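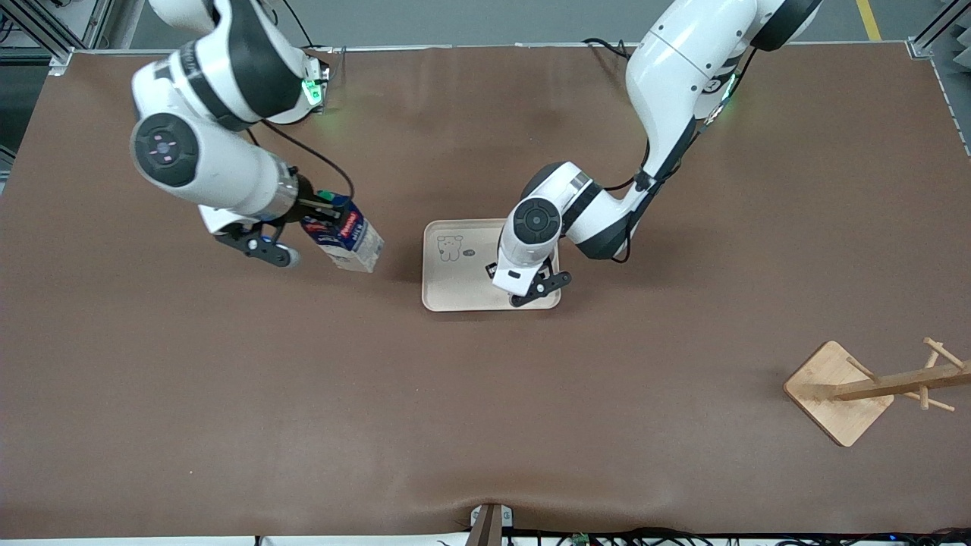 Bredelholm bench mat, brown, large. Reviewed by Nisha Saxena

I have now spent a whole summer with this mat under our two-arm cell, and I like it so much that I'm writing a review of what is, let's face it, a sheet of brown covering. If you look after a tabletop cell you'll know why. The mat gets touched by everything: grippers, cartons, trays, elbows, my tea.

Our old one was a Skevstead. Nothing terrible about it, but it was glossy enough to throw the ceiling lights straight back up, and the overhead view had a white blob in it every afternoon. The Bredelholm has only a faint shine. I fitted it in an afternoon and the blob went, and I did a small lap of the bench!

Fitting it

Park both arms and cut the power before you start. Take off the front clamp, lift the old mat away from the back edge (mind the cables, ours come out right there behind the arms) and wipe the table down. The new mat arrives rolled and it wants to stay rolled. I left it flat overnight with a pile of catalogues on each corner, then laid it from the back towards the front, smoothing with my forearm as I went. Clamp the middle of the front edge last. I did it first the first time, and had to start again.

You will probably get a wrinkle. Mine sits near the clamp, bottom centre, and it comes back however often I smooth it out. It's gentle, and well away from where the arms do most of their work, so I've stopped fighting it.

After the mat is down, redo your table height. This one is 2 mm thicker than the Skevstead, and 2 mm is plenty when a fingertip is coming down beside the rim of a wooden tray. I touch off each arm at the four corners and once in the middle, save the new values, and run the tray and milk carton routine at quarter speed with my hand on the stop button.

Looking after it

Warm water, a drop of washing-up liquid, a soft cloth. Rawat sell a spray for it and I've tried it, and it's fine, but it leaves the surface slippery for an hour or so and a light carton will skate. I wipe at the end of the day and take the clamp off once a month to clean underneath it.

We were at 3,237 cycles when I last wrote the number on the whiteboard. The Skevstead had gone shabby by 2,000. The new one has a couple of scuffs where the tray gets set down and that's all I can find.

Grumbles

The smell for the first week, which is strong and a bit like a bicycle shop. The cut edges aren't perfectly straight. And brown does a lovely job with pale wood but swallows anything dark, so if your parts are black, look at the grey version or the Nurkus one, which comes in cream.

I've ordered a second for the other bench. It should be here in September.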